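Where do you write the rules for a kitchen test cell?

We are a small group and we test an arm with a two-finger gripper on household tasks. Every person resets the counter in his own way, so results do not compare. Is there a good practice for this? Our counter at the moment:

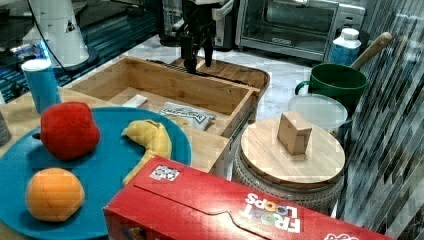
Answers

Stikness
I worked with this problem for 2 years. My advice is to write one page and tape it to the wall near the arm. On the page:
- a start position for the gripper, always the same
- a list of objects which must be on the counter, and which may be left out
- who may press start, and the words they say before it
- speed limit for new programs (we use 147 mm/s, this is our own number, not from a standard)

Objects near the edge are a frequent mistake. Keep glass things away from the path of the arm, also when the task does not need them. Our counter after a reset is never very tidy, and I think this is fine if it is written down.
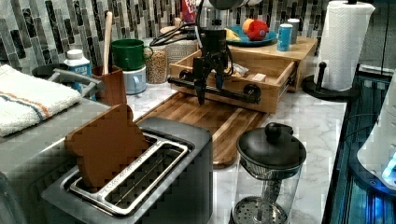

For each reset we keep a short log, one line with the month, the task and the initials. After 600 lines you can see very well which tasks need a stricter rule. Please change the page only between two test series.

Aleo
Just use the manual of the arm.

Mandov
The manual says nothing on where to put the plate. But do read the part on emergency stop, and test the button every morning at 8. For the safety side you also need a risk assessment of your own cell, one page on the wall does not replace it.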